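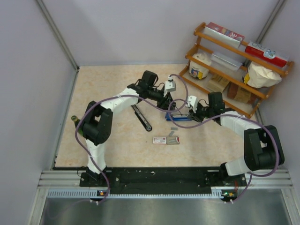
Tala Ghanem

The first thing Ruba Mahasneh does when I arrive at Zavia is hand me a stapler and ask me to load it. It's one of the long-reach sort, the kind used for booklets, and I make a proper mess of it. I open the wrong end, pinch my thumb, drop the strip and have to fish it out from under the bench. She is delighted.

"Right," she says. "Now do it with two fingers on each hand, no wrists to speak of, and no feeling in any of them."

Zavia is a shared workshop above a row of garages, with a print room at one end where members fold and staple zines, parish newsletters and the odd knitting pattern. Mahasneh joined for the print room. She stayed for the metalwork benches, and nine months ago she and another member, Suha Salameh, began building a pair of robot arms with one aim in mind: to see whether two arms could look after the staplers between them. Open, reload, close, hand back.

I had expected something cobbled together with tape and hope, and some of it is (I'll come to the tape). But the thing itself is a lovely piece of work. The two arms sit side by side on a black mounting strip at the front of the table, reaching in over it like two people sharing a jigsaw. Their black joints are big and blocky, and the links between them have white covers. There are pale walls to the left, right and behind, which Salameh put up early on when she realised how often people wandered past in bright jumpers and upset the cameras.

The budget was set at 400 pounds for everything apart from the motors, and they came in at 355, mostly by being shameless about offcuts. The aluminium was left over from a display stand. The motors are the big expense, bought second-hand in two batches, and neither of them will tell me what they paid. "My mum reads this magazine," says Mahasneh.

The control software is Salameh's, and she calls it Starklow after a village she made up as a child. An arm is driven by hand first, a person guiding it through the job over and over, and Starklow learns from the recordings. For one small step, such as bringing a fingertip in beside the magazine, they recorded 96 goes before the arm would try it alone without stabbing the table. I watched a long run of attempts while I was there. Some were hopeless and some were so neat that I laughed out loud – there's something wonderful about seeing a machine fiddle.
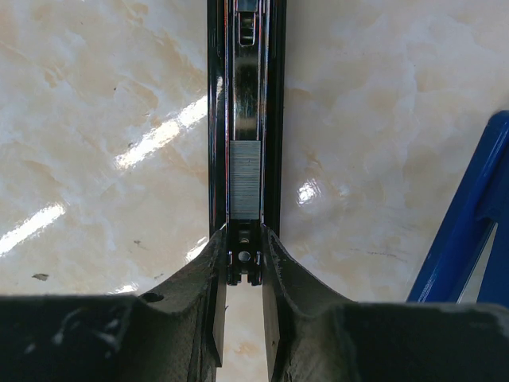
From the wrist: the black stapler open, staples in the magazine and a gripper finger either side.

Getting that close view was the turning point, they both say. With only the fixed camera, the arms could find a stapler easily enough but had no idea what was going on inside it. Staplers are horribly shiny. The inner metal piece behaves like a mirror, the rails catch every lamp in the room, and a strip of staples is a grey thing in a grey channel. Salameh tried dulling the metal with chalk spray, which worked beautifully and then gummed up the spring. She now spends her time moving the lamps about instead, and keeps a notebook of where each one stood on the good days.

The grippers have been through many versions too. The early fingers were broad and flat, fine for lifting a tin but useless around a magazine. The ones on the arms now taper to a narrow tip, and Mahasneh files the tips by hand while listening to the cricket. She reckons a pair takes her around an innings.

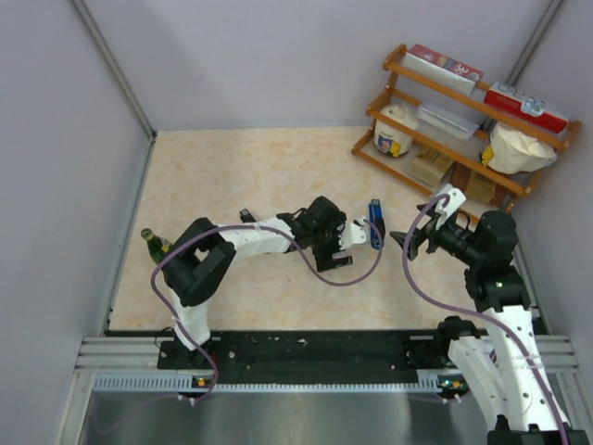 Cables, both of them agree, are the part they would plan first if they began again. A moving arm wants slack in one position and none at all in the next, and every fix seems to cause trouble somewhere else. The first set ran tight along the joints and came out of its sockets whenever an elbow folded. Then they tried tape, a great deal of it, and the residue is still on a couple of the spare covers. They settled on purple cable, chosen so the slack is easy to spot, and gave it generous loops. Perhaps too generous, as you'll see from the big U hanging under the left gripper, with its end passing over the long blue item on the table. Salameh wants to shorten it. Mahasneh wants a spring-loaded reel, and has already drawn one on the back of a print room invoice.

I asked what comes next, and got two answers at once. Mahasneh would like the arms to clear a jam, a job that makes grown adults swear. Salameh wants to go back to the simple lift and hand-over, and do it slowly, until it's dull to watch. They've agreed to alternate evenings.

Before I left I had another try with the stapler. I got the strip in the right way round this time, and Mahasneh asked whether I'd mind coming back to be recorded.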